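Subject: Re: [stores-and-packing] Mixed food parcels: void fill and box choice

> I have 4 parcels to make up before the end of June and the
> same difficulty with each. The contents are a mixture of rigid
> cartons and small soft packets, with one or two awkward dried
> items that will not lie flat. If I pack the cartons first, the
> packets end up in the gaps and I cannot find them again. If I
> pack the packets first, nothing stands straight. Also, is
> there any objection to putting milk in with the rest? The
> cartons are sound and have a handle on top, so it seems a
> waste to box them twice.

Replying in the order you raised these.

1. Sequence. Cartons first, against the side walls, one left and one right. That leaves a channel down the middle with two firm edges. Small packets go into the channel as a group, all of one kind together, laid so that the printed side is up. Anything irregular goes at the back, propped against the rear wall, and goes in before the packets. Dried fungus and similar should have nothing resting on it. It breaks at the edges first, and the crumbs get into everything else.

2. Working surface. I do mine on a bed with a sheet over it. A table is the better height, but mine is not large enough to take the box, the lid and the goods waiting to go in. The drawback of a mattress is that tall items lean. Stand them at the back, behind the box, and do not rely on them staying upright.

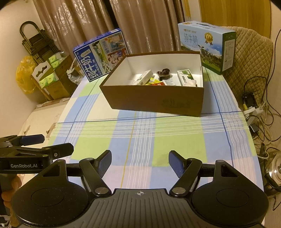
3. Milk. I would keep it out of the mixed box. Litre for litre it is the heaviest thing you are likely to send: a 1000 ml carton weighs a little over a kilogram, and it does not take many before the weight governs everything else in the parcel. A gift carton with a carry handle is made to be carried by hand. The handle will not survive a conveyor, and it gives the outer box an uneven top if you pack over it. If the milk has to travel by carrier, give it its own outer, handle folded down, with 4 cm of fill on every face. If you are delivering in person, leave it as it is.

4. Box. The Dernance single-wall is adequate up to 7 kg in my experience. Above that I use the Kauppinen double-wall, which costs more and is slightly smaller inside for the same nominal size, so measure before ordering. A separate lid is convenient while packing but must be taped on all four sides. Tape across the middle only will let the corners lift.

5. Void fill. Crumpled paper, firm, in the channel above the packets and behind anything propped. Do not use tissue packs as fill if they are also part of the contents. I did this once and the recipient threw them out with the paper.

6. Labelling. Write the contents list before the lid goes on and put a second copy inside. The Vavitham template has 9 lines, enough for most mixed parcels if you enter packets of one kind as a single line with a quantity.

One question back to you. Are the soft packets gas-filled or flat? If they are puffed up, do not press them down to make the lid fit. Use the next box size.

I have not tried the Dremora inserts mentioned on the list in spring. If anyone has used them with cartons of unequal height, I should like to know whether the dividers can be cut down without splitting.

--
stores-and-packing mailing list
To leave the list, send a blank message with "unsubscribe" in the subject line.
Please trim quoted text when replying.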